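Curnotora

Last updated 21/06/2022

Curnotora is an assembling periodical edited by Kacper Baran and Miłosz Mazurek and issued by Wemwood, a small press in the town of Proststead. An assembling is a magazine built from finished pages. Each contributor prints a full run of one sheet and sends it to the editors, who gather the sheets into sets and bind or box them without selection or redesign. Curnotora has appeared in 19 issues. It is held mainly in collections of artists' publications and is cataloged in most of them as a serial.

Format

The trim size is fixed. Contributors work on a sheet that can be folded once to the dimensions of the cover, printed on one or both sides by any process that does not offset onto the facing page. Rubber stamp, stencil duplicator, laser print, linocut, carbon copy and hand drawing all occur, often within a single issue. The editors add a title sheet, a list of contributors and a colophon. Covers are gray board of a single weight, stamped with the issue number on the front and left blank on the back.

Sheets are placed in the order in which they reach the editors. The contributor list follows the same order, and pages carry no printed numbers. Late sheets are held over for the next issue unless the contributor asks for them back. This rule was set out in the first colophon and has been repeated with minor changes of wording in all later ones.

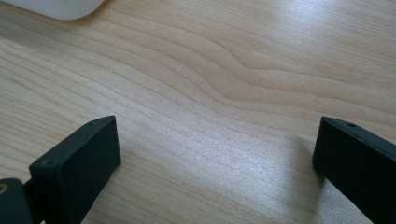

Light wooden tabletop with wavy grain.

Binding

Issues 1 to 5 are bound with two screw posts through the left margin. The posts allow a set to be opened and resequenced by its owner, a use the colophon to issue 2 expressly permits. The drawback is loss of margin. Several contributors to the early issues printed to the edge of the sheet, and their work is pierced by the posts in every copy. A diagram showing the area to be kept clear was sent out with later invitations.

From issue 6 the sheets are loose in a four-flap folder. The change was made when contributions on thick stock pushed the bound block past the length of the posts then in use. The folders were cut and creased by Kwiatkowski, a trade bindery, from a template supplied by Mazurek. The creasing is across the grain of the board on issues 6 and 7, and the spine folds on these two issues crack readily. Later folders are cut with the grain running parallel to the spine.

Print run

The size of the run is determined by the number of contributors. Each receives one copy, and a small remainder is kept for sale and for deposit. No issue has been reprinted. The editors give a total of 1,433 copies for the whole series, including spoiled sets that were made up with a blank sheet in place of a missing contribution. Spoiled sets are marked with a short pencil stroke on the inside of the back cover or rear flap.

Because contributors print their own sheets, short deliveries are common. Where a contributor sent too few, the complete sets were allotted to contributors first and the spoiled sets were sold at the same price. Library copies are therefore more likely than private ones to be incomplete.
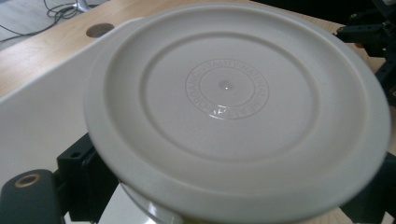 Lenuța Ilie has objected to the word "incomplete" in this connection, arguing that a spoiled set with its pencil stroke is a state of the issue in its own right and should be described as such in catalogs. On her account the blank sheet records a delivery that fell short, and a library that replaces it with a photocopy of the missing page has altered the object. The editors have not adopted a position on the point. The term "spoiled" is their own and appears in the colophon to issue 8.

Contents

Contributions are predominantly visual. Text, where present, is usually short: lists, instructions, found notices, tables and captions separated from their subjects. Contributors are asked not to send work advertising other publications. Colton Girard appears in more issues than any other contributor, with a continuing series of ruled forms for recording events that leave no record. The forms are printed on a stencil duplicator in a single color and are consecutively lettered.

Issue 11 is the only issue with a set theme. Contributors were asked to use the reverse of a sheet already printed for another purpose. The result contains timetable proofs, packing slips, school worksheets and overprinted music paper. Since the original printing differs from copy to copy, no two sets of issue 11 are the same, and descriptions drawn from a single copy should be treated with care.

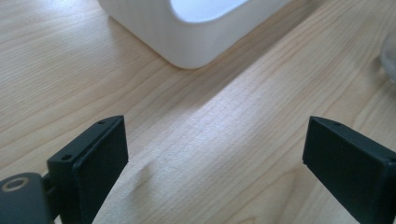 Issue 12 returned to the open call and restored the earlier rule on blank stock. It also introduced a second title sheet in a contrasting color, placed at the end of the set, so that a folder could be opened from either side. Readers starting from the back meet the latest arrivals first. The second title sheet was dropped after issue 15, when the cost of the colored stock rose, and has not been revived.

Distribution

Contributor copies are mailed flat between two boards. Copies for sale are handled by Wemwood directly, with no outside distributor. Subscriptions were offered for the first issues and then withdrawn, as the run could not be known in advance. Issues appear when enough sheets have come in, most often in December, and the interval between them has varied widely.

Cataloging

The periodical presents several difficulties of description. It carries no volume numbering. The title on the cover of issue 3 is stamped in lower case and spaced as two words, a setting error that has given rise to a false variant title in some catalogs. The contributor list to issue 9 omits one name and includes another twice.

An index to contributors was compiled by Aleksandra Kalinowski and issued by Wemwood as a stapled pamphlet. It covers issues 1 to 14, is arranged by surname, and gives the printing process for each sheet where this could be determined by inspection. Sheets signed with initials or a stamp are listed separately at the end. The pamphlet is not counted as part of the series.

See also

Assembling (periodical)
Mail art
Multiple (art)
Screw post binding

Contact | Copyright Notice | Back to top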